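The Fixture Plate Belongs in the Procedure
Eduardo Loureiro
5th September

Most of the written procedures I am asked to review for robotic computer teardown treat the robot in detail and everything else as furniture. Payload, tool center point, joint speed limits and protective stop behavior each get a section. The plate that receives the parts gets a line in the equipment list. I think this is the wrong allocation of effort, and I would like to see it corrected before the shops now writing their first procedures copy each other's omissions.

My position can be stated briefly. A printed parts plate is a piece of process equipment. It should have a drawing number, a revision, a datum, an acceptance check and a retirement rule, the same as a gripper finger or a torque driver. A cell that cannot say which revision of the plate it is running cannot say what process it is running.

The argument against is familiar. Plates are cheap. They come off a printer overnight, they change weekly during development, and document control would slow down the people who are improving them. All of this is true of development. The trouble is that the development plate tends to become the production plate without any event marking the change. At Carvalho, where I spent four years on the refurbishing side, we once had three plates in service that differed only in the spacing of one pair of slots. They had no markings. The robot program had been taught on one of them and was tolerant enough to run on the second. On the third it placed memory modules on top of the slot wall and pressed.

Consider what a teardown cell has to handle in a single desktop tower: memory modules, a processor in a bracketed socket, a drive in a caddy, a power supply, several kinds of cable. These differ in mass, stiffness and sensitivity to static and to bending.
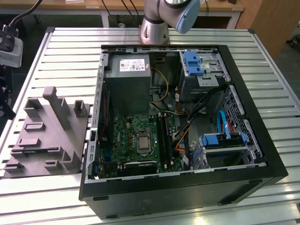 Each of those items has an acceptable way of being held and a larger number of unacceptable ones. A processor with contacts on its underside should not be set down on a rough printed surface. A memory module should be held along its length, with the contact edge clear. Cables should not be routed through the approach path of anything else. When a procedure says "place component in fixture," it leaves all of this to whoever drew the plate, and the reasoning stays in that person's head.

What I would require is not elaborate. The items below are the ones I now put in review comments as a matter of routine.

Identification. Every plate carries its part number and revision in raised or engraved characters on the face the operator sees when loading the cell. Adhesive labels come off. A plate with no legible identification is scrap, regardless of condition.

Datum. The drawing names the features that locate the plate on the table, and the robot program references those features. Teaching each nest individually by eye is acceptable for a trial. For production, the program should hold one plate frame and a table of offsets taken from the drawing. If the plate is moved, one frame is re-measured. If a nest is wrong, the drawing is wrong, and the error can be found by somebody other than the programmer.

Nest assignment. Each nest is assigned to one component class, in writing. Shared nests are the most common shortcut I see, and I understand the appeal, given how little table there is. But a shared nest means that the state of the plate depends on the order of operations, and recovery after a stop then depends on knowing how far the sequence got. With one class per nest, an operator can compare the plate with a printed map and see what has been removed.

Clearance for the fingers. The drawing should show the gripper envelope at the release position, open as well as closed. Designers reliably leave room for the part. They leave room for the closed fingers somewhat less reliably. The open fingers are then discovered at the first release, when the linkage spreads and touches the neighboring post. I ask for a clearance of 2 mm beyond the open envelope on every side, and I ask for it on the drawing, where it can be checked with a ruler.

Surface. Printed material sheds. Layer edges wear, support remnants break off, and powdered plastic collects in slots. The procedure should state how nests are cleaned and how often. It should also say which component classes need an insert in a static-dissipative material, since the common printing plastics are insulators and an insulating nest is a poor place to rest an unprotected board.

Retirement. Plates wear out gradually and fail inspection only if someone inspects them. At Todalton the rule was 500 placements in the most heavily used nest, then a check with a go/no-go gauge, then either another period of service or the bin. I do not claim that the number is correct for anyone else. The figure came from their material and their gripping force. Having a figure at all meant that the gauge was used.

The second half of the problem is orientation. A plate lying flat on the table gets help from gravity. A part released slightly high will drop into its nest, and a part released slightly off center will often settle. Mount a plate upright, as people do when they run out of table, and neither of these holds. Release height becomes insertion depth, and a part that is not fully seated can fall out later, while the arm is doing something unrelated and the log shows a successful place.

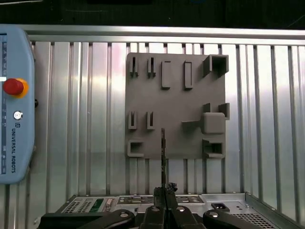

Photo credit: Stirna

For this reason I think upright plates need their own clause, and that a plate approved for horizontal use should not be considered approved for vertical use. The clause should ask for positive retention in each nest: a lip, a detent, a slope back toward the plate, or enough depth that the center of mass sits inside the holder. It should ask for a pull test at acceptance. It should also ask where a dropped part would land. If the answer is an open chassis with exposed boards, the layout wants changing, or the power supply unit and its stored charge need to be dealt with before anything is hung above them.

Long, slender parts deserve particular care. A rod or probe gripped at one end amplifies a small angular error into a large error at the tip, and the error does not show up in the reported tool position. With a 300 mm reach from finger to tip, one degree of tilt is more than 5 mm of displacement. The plate drawing should give the lead-in on the receiving holder, and the procedure should give the maximum tilt that lead-in will accept. If the programmer cannot state the second number, the first was a guess.

I would add a rule on sight lines, though it draws the most objections. From the place where the operator stands with the teach pendant, every nest in use should be visible without leaning into the arm's space. The emergency stop on the pendant is only as useful as the operator's view of what is going wrong. I have seen tidy cells in which the one reliable view of the plate was from the wrong side of the robot, and people naturally went and stood there. A wrist camera helps with alignment and does not satisfy this rule, because it looks where the arm is pointed.

Two objections remain. The first is that these requirements belong in general machine safety rules and should not be duplicated in a shop procedure. Some do, in spirit. A risk assessment done properly will catch the dropped part and the blocked view. It will not catch the shared nest or the unmarked revision, because those mostly hurt yield and traceability, and a risk assessment is not looking for them. The shop procedure is the only document that will.

The second objection came from the engineers at Zindura when I circulated a draft of this list in November. They held that vision makes the datum requirement obsolete: a system that locates each nest before each placement does not care where the plate is. I accept that such a system cares less. It still has to know what a correct nest looks like, and that knowledge is tied to a plate revision whether or not anybody writes the revision down. Their own change record had 152 entries for the year, of which the plate accounted for none, although the plate had changed. They have since added a column for it, and they still disagree with me on the datum.

As for cost, the identification characters add a few minutes to a print. The nest map is one page. The gauge can be printed on the same machine as the plate, provided it is measured with something better. The open-finger clearance costs table area, and in a small cell that is a real price; I would pay it by removing a component class from the cell before I would pay it by sharing nests.

Shops that want a starting point can begin with the plate now bolted to the table. Write its revision on it, with a paint marker if necessary, and put the same revision in the header of the robot program. Then have the program ask the operator to confirm it at startup, and refuse to run if the two do not match.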